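Search tickets
17 September 2020 - posted by Liette Robichaud

Kornon print server: jobs from Campbell office stall in queue

Reported by Vernon Dufour. Documents over 50 pages sent to the second-floor printer stay at "Spooling". Short jobs print normally. Started after the July driver update.

1. Restarted the spooler service on Kornon and cleared the queue. A 4-page test printed. A 600-page manual stalled again at page 18.
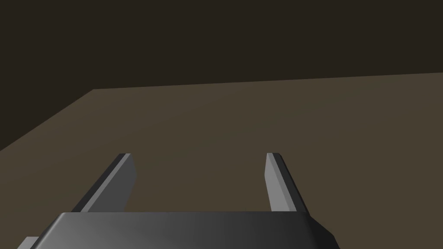 2. Checked free space on the spool drive. The Evix backup agent had filled it with old logs. Moved the logs and resent the manual - it stalled at the same page.

3. Rolled the driver back to the previous version on Kornon only. Workstations kept the new one and reported a mismatch, so each was rolled back as well. Manual printed in full.

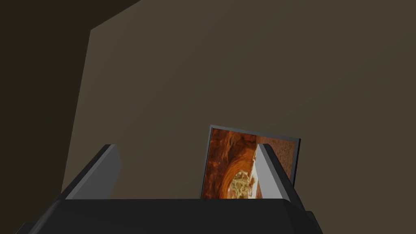
Does the rollback have to be repeated after a workstation is reimaged?

Only until the base image is rebuilt. Install the older driver from the Pikivora share before adding the printer, then turn off automatic driver updates for that queue.

Status: open, waiting on vendor driver. Vernon to resend the monthly statements and report any stall with the page number.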